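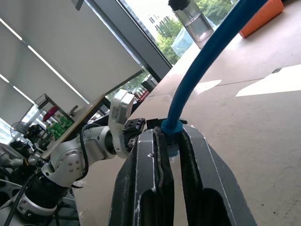
Okay, tubing! I know, I know, I promised Noreen I'd open with the budget slide, but let me have two minutes on hoses first (then you can have your coffee). Rubber tube has a mind of its own. Look at how the blue one comes up off that fitting and swings over in one smooth curve, no kink anywhere. I want every line on your bench to bend like that. If you see a sharp corner, go back and give it more slack.

*[pause, hold up the kinked piece from the Dultier job, pass it around]*

**Fittings**

- Push, then twist. Don't wiggle!
- Cut the end square. I used kitchen scissors for 2 years and I'm still paying for it.
- Collar first, tube second. Ask Gearóid about the time he did it the other way, 300 feet of line and every collar still in the bag.

**Storage**

Big loose coils, hung up, out of the sun. We bought about 1,000 feet for Grurkora last May and left a lot of it on a windowsill, and that stretch went stiff on us. My own fault, I liked the view from that bench.

*[if running long, skip the Auer story and go straight to the clamps]*

Next slide, clamps. Noreen has the samples.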